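Comparing two grippers without fooling yourself

Every gripper is excellent on the bench where its maker tested it. Yours is a different bench. To compare a Rukero with a Wekow, leave some ordinary clutter in reach, a cable or a bit of printed paper, and pick one small target before you touch the controller.

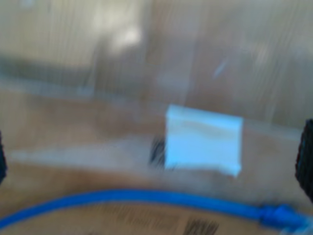
Written by the bench editor, Grimitz Workshop Notes

Start with the fingers wide open and the target between them. It needn't be centered - real parts seldom are. Close at the lowest force setting, lift, hold, set down. Do 16 tries per gripper, then move the target and do 16 more. Write down every miss, including the ones you feel were unfair.

Next, check the mounting. I once blamed a Wekow for a week of drift that belonged to one lazy screw.
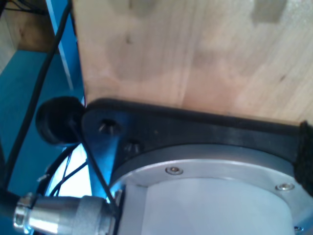 Snug the bracket screws in a cross pattern, then run the wrist through its full turn at low speed and watch the cables. If one pulls tight, reroute it now. Repeat the first 16 tries after any change to the hardware, even a tiny one. Yes, all of them. Save each log under the gripper's name, and not as "final2".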